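Flavow

A small library and dataset for learning cloth folding from hand-held gripper demonstrations. Version 2.

Flavow learns to flatten and fold garments from people doing it with a pair of hand-held grippers. There is no robot in the collection step at all, and that turned out to be the part we love most. You can pick up the grippers, walk over to a bed, fold shirts until lunch and come back with training data. Version 1 worked on towels. Version 2 handles garments with sleeves, and we're very happy to finally put it out!

What's in the release

The demonstrations: 192 episodes, each one a single garment going from rumpled to folded. Every episode has head-view video, jaw opening for both grippers, and the pose of both grippers in a shared frame.

The labels: each episode is split into phases (reach, grasp, stretch, fold, release) with start and end times. Phases were marked by hand and then checked by a second person.

The code: a loader, a viewer, the training script and the config files for every run we report.

The method in short

Most of our early failures came from folding too soon. The policy would grab two corners and go straight into the fold with the cloth still bunched between the jaws, and the error only grew from there. So Flavow treats stretching as its own skill. After both jaws close, a small network looks at the fabric between them and predicts how far apart the grippers should move before anything else is allowed to happen. We call this value the span. The fold policy only takes over once the predicted span and the measured span agree.

It's a simple idea and we were surprised by how much it helped – more than doubling the size of the image encoder, and more than any of the augmentation tricks we tried over the winter.

The stretch phase is also where people differ most. Some demonstrators pull hard and quickly, others ease the fabric out in little steps. We kept both styles in the data. The span network seems to cope fine, and the mix made the policy less jerky.

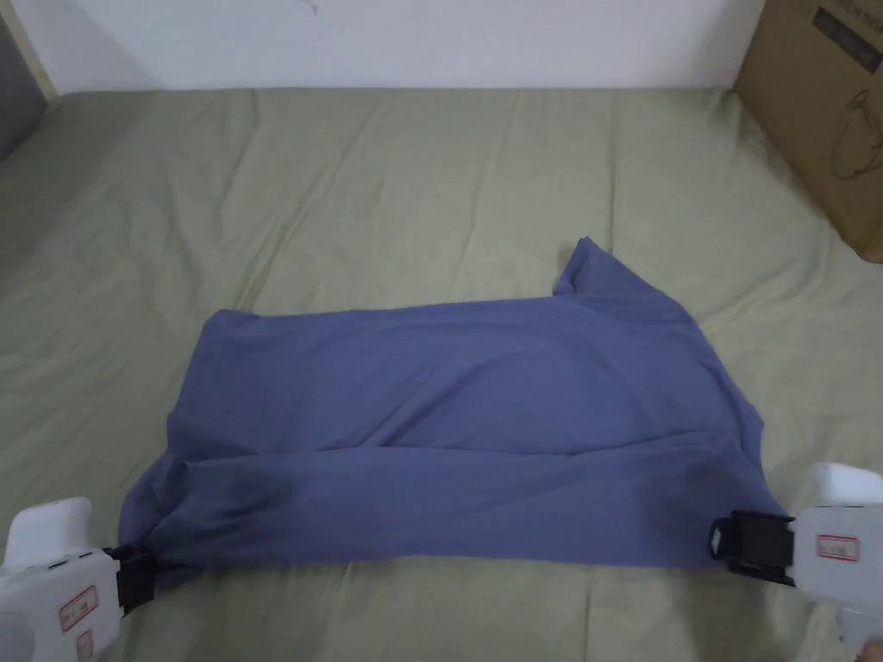 Photo: Rochelle Hapeta / Flavow project

With both near corners clamped, the near edge gets pulled fairly taut while the rest of the garment is still free to be a mess. That's fine. The span network only cares about the strip between the jaws, and small creases running out from the gripped corners are normal and shouldn't be labeled as a failed grasp. Bunching on one side is normal too, and the fold policy gets to see it.

Color was a worry for a while. A blue-gray garment on a sage-green sheet is a fairly soft contrast, and our old segmentation step kept losing the outline on pairs like that. Version 2 drops segmentation completely and trains on raw pixels. Good riddance!

Getting started

Install the package, then point the loader at the folder where you unpacked the episodes. The first load builds an index and is slow. After that it's quick. The viewer lets you scrub through an episode with the span curve drawn underneath, and I'd really encourage you to spend some time in there before training anything. You'll see the moment where each demonstrator decides the cloth is flat enough, and it is different for everyone.

The default config trains on one GPU and takes 13 hours on ours. If you run out of memory, lower the clip length before you lower the batch size.

Splits

Train, validation and test are split by garment, so no shirt appears in more than one of them. Please keep it that way if you report numbers. We also provide a harder split called Toledo, where the bed cover in the test episodes never shows up in training. All three of our baselines drop on Toledo, and ours drops too, just less.

Known problems

Pose tracking drifts when a gripper goes out of view for a long stretch. Episodes where this happens carry a drift flag.

Thin, slippery fabrics are rare in the data and the policy is bad at them.

Backgrounds are ordinary rooms with ordinary things in them, boxes and furniture included. We left them alone.

Jaw opening on the left gripper reads slightly high in the January episodes. The loader corrects for it by default – turn off fix_left_jaw if you want the raw values.

Coming next

Natnael Moges is working on a version where the span is predicted continuously during the fold as well, under the name Brurura. Early runs on long sleeves look great. Rochelle is adding trousers.

Bug reports are very welcome, and so are odd garments. If you record your own episodes in the same format, the converter in tools/poltstead will check them and tell you what's missing.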